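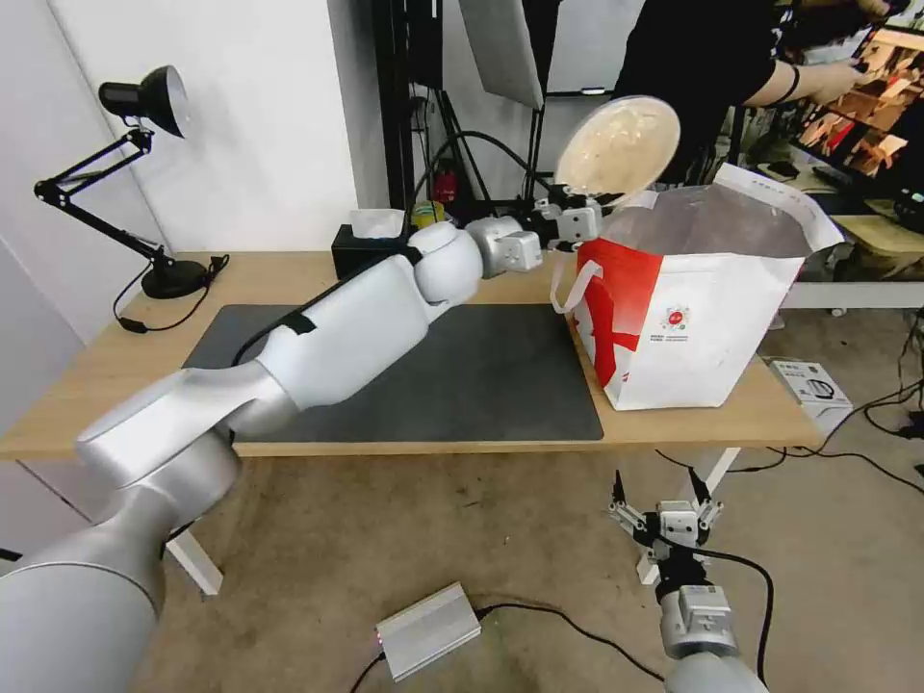
Minutes of the regular meeting, Munda District Assembly, January

Present: Marjan Khosravi (chair), Zane Mets, Sajib Gunawardena, Dalal Srour. Absent with notice: Ülle Mockus.

The meeting was opened at 17:10. The agenda was accepted without changes.

1. Request for early elections
The chair informed that the petition for the early election of the district head was received from the Clokau side. It contains about 3,000 signatures. The law of the district demands 3,000 valid ones, therefore each sheet must be checked. Mr. Gunawardena asked who will make the check. It was agreed that the election office does it and reports in writing. 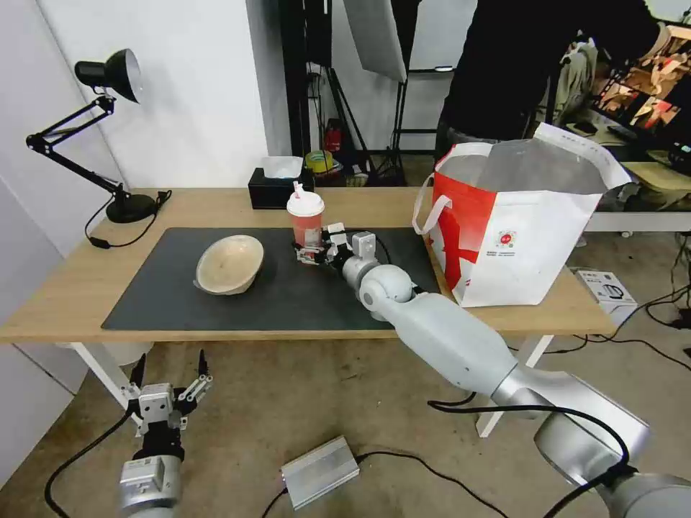

Ms. Srour reminded that at the last check 66 signatures were refused for missing addresses, and the signers were not informed. She proposed that this time they receive a letter. Accepted, 3 in favor, one abstained (Mets).

2. Talks with the Wada movement
Ms. Mets reported on the first talk. The movement still wants the head to leave office before the count is finished. The head does not agree. The second talk will be held in the Gedalum hall, and both sides may bring a lawyer.

3. Other matters
The letter of Ms. Mockus about the parking in front of the assembly was read and moved to the next meeting.

The meeting was closed at 18:45.

Minutes written by: Dalal Srour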